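Holtetti Neighbor Posts – README

Holtetti is a small social network for people who live in the same town. It started in Biltville and later opened in Hurham. Members write short posts, answer each other and join groups by street or by interest. This package contains public posts from both towns, with the group they were posted in and the replies they received.

The collection was prepared by Soudabeh Rezaei and Kamran Abbasi. Noemi Dunleavy wrote the labeling guide. Please read the whole file before you use the data, especially the part on removed posts.

What is inside

posts.csv – one line for each post, with an ID, the town, the group and the text
replies.csv – one line for each reply, with the ID of the post it belongs to
groups.csv – the 67 public groups, with their short descriptions
labels.csv – topic labels for the posts that were read by hand
guide.txt – the labeling guide

All files are in UTF-8 and the columns are separated by commas. Line breaks inside a post were replaced by a single space. Emoji are kept as they were written.

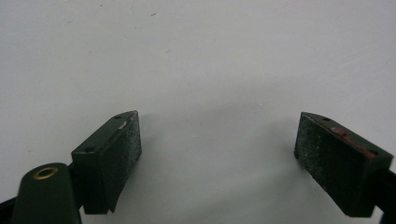
Private messages are not included, and neither are posts from closed groups. A group that was public first and closed later was taken out completely, with its older posts also. Members could ask to be left out until the end of November, and 31 members did this. Their posts and their replies are deleted. For this reason some replies answer to a post which you will not find in the file.

User names were replaced by numbers. The same person has the same number in posts.csv and replies.csv, but a different number in each town, so it is not possible to follow a member who moved from Biltville to Hurham. Phone numbers and street addresses in the text were changed to the word REMOVED. We did this with a script and then Edmund Michalski checked the result by reading. If you still find one, please write to us and do not publish it.
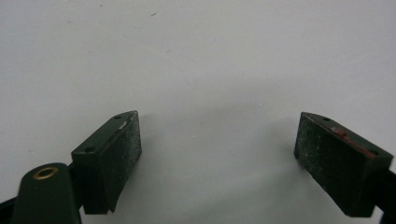 Labels

There are 5 topics: help wanted, things to give away, events, lost and found, and talk. Each post has only one topic. When two readers did not agree, Noemi made the decision, and the column "decided" has the value 1. The label "talk" is the weakest one – many posts went there when they did not fit well in another place. Groups with fewer than 100 posts were not labeled.

Known problems

Times are in local time, without the time zone.
The group "Cheng Street" appears two times in groups.csv, with different IDs. Both are correct, as the group was opened again after a mistake.
Some Hurham posts have a blank group field.

Contact

Questions about the files go to Kianoush Dehghan. Questions about the labels go to Noemi Dunleavy.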